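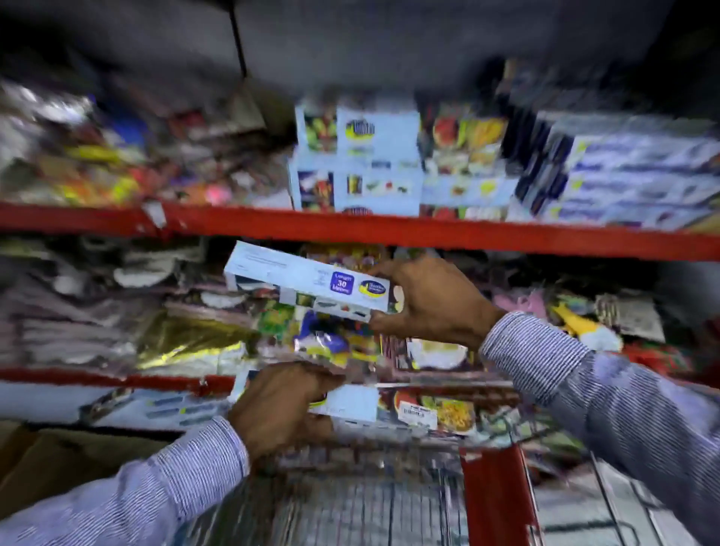

Does parchment paper need to be rated for the oven temperature you use?
Check the box. Most rolls carry a limit, and bread often goes past it.

Forum Home | Kitchen | Baking | Log In

dutchcrumb
Cemance browned at the edges but held for 2 loaves. Witia went brittle. I trim mine to the base of the pot so nothing sits against the wall. 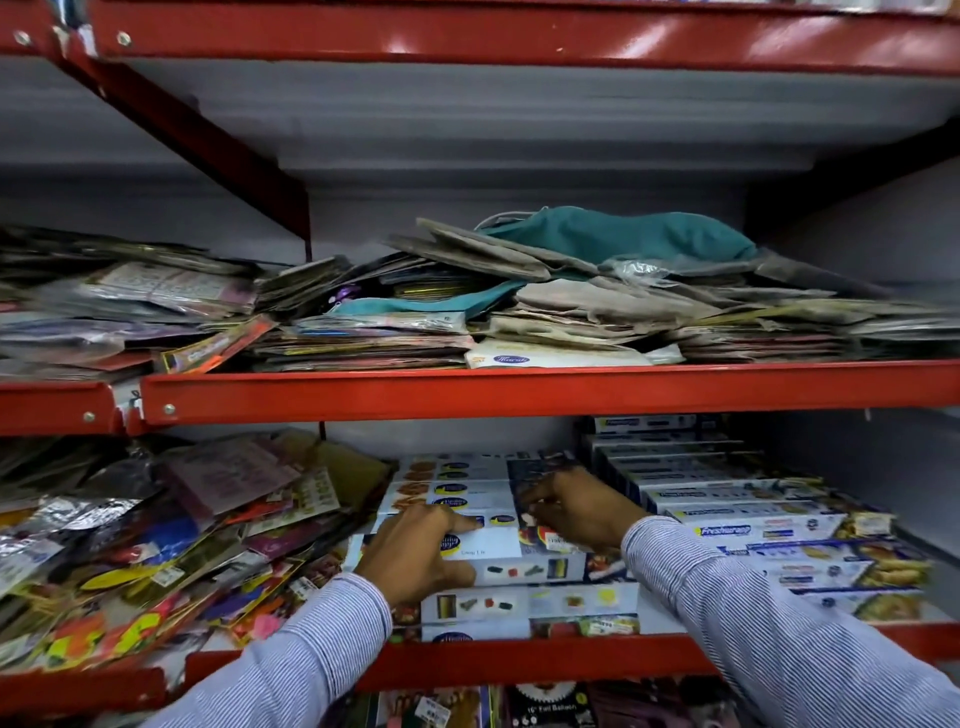 ovenlog
Disagree on Witia. Brittle edges are normal at bread temperatures. Lower the heat after the lid comes off and run 60 minutes total.

dutchcrumb
Same schedule here. Still brittle.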